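Notebook, floor finish trials, Draltham room
23 August 2026

Second coat on the test boards went down this morning. Same oil as the first coat (Zullico, tin 2), same pad. Eulalia Alarcón did the left half of each board and I did the right, to see if the hand makes a difference. Nothing I can see so far.
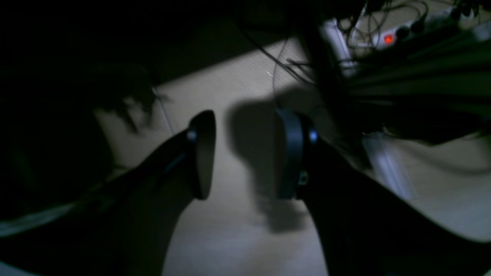
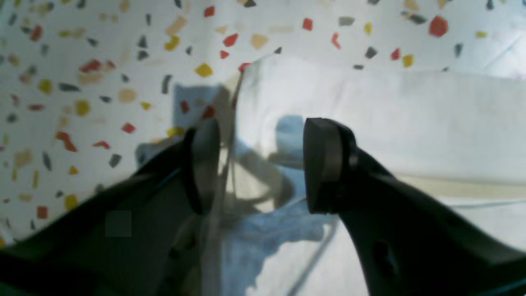
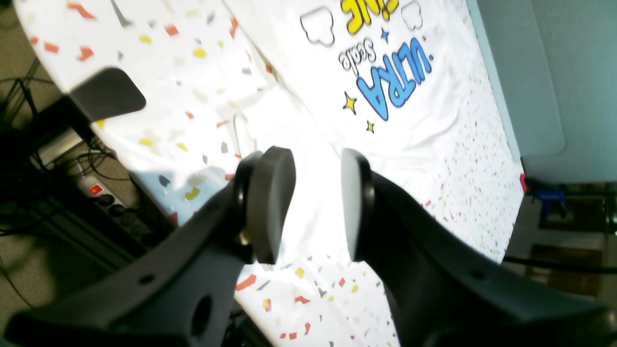 Two gripper fingers in all three, rounded pads at the tips. Pale floor in the first.

Weights before coating: board A 2534 g, board B not taken because the scale was still on the other bench. First coat on A used 261 ml of oil across the set, second coat 245 ml. I expected a bigger drop. The March batch took far less on the second pass, but those boards were sanded finer and had sat in the rack for weeks.

Board D has a dull streak along the grain, a hand's width from the end. Could be leftover dust, could be a resin line. Eulalia thinks resin. Left it alone – will buff it after the oil has set and look again under the side lamp.

Fivine wax is still on order. Filippos Vasilakis asked whether we could skip wax on the boards meant for the hallway test. Fine with me as long as C and D get it, otherwise there is no comparison to make.

To do:
Weigh all boards before the next coat, B included.
New pads, the white ones shed.
Rags in the water bucket, lid on, every time.
Ask Filippos which grit he used on the stair treads.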